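2019-08-10, Ivside, small meeting room

Whiteboard day. Defne Sezer wants the little boards fit to use again before the Lellel people come back, and I lost the argument about simply buying new ones. A pack costs 100 and we have a cupboard full of rags, so rags it is.

Started with the dry eraser, thirty strokes, same direction. The worst of the ink goes. What stays is a grey memory of whatever was last drawn, in this case possibly the Flirent wiring or possibly a horse. Opinions differ and the artist has not come forward.
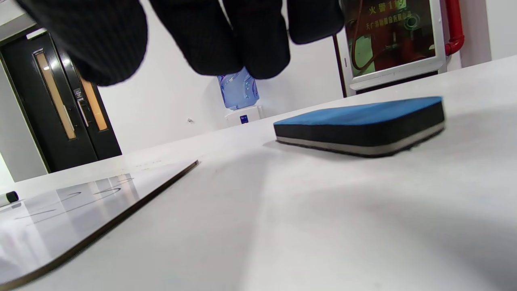

Second pass with the spray from Demirtaş, left on for 2 minutes, then a clean cloth. Better. The label says 30 seconds, but the label has never met our markers. Curved lines seem to hang on longer than straight ones, for which I have no theory I would put my name to.

Banged the eraser out over the bin afterwards. Felt is clogged along one side and will only push old ink about if we carry on like this. Tried washing the spare in warm water on Thursday and it is still damp, so don't use that one - it makes soup.

Markers: caps on, stored flat, please. I wrote the same thing in this book last December, in larger letters.

To do: ask stores for new felts (old order was no. 1787), try the spray for one minute, find out about the horse.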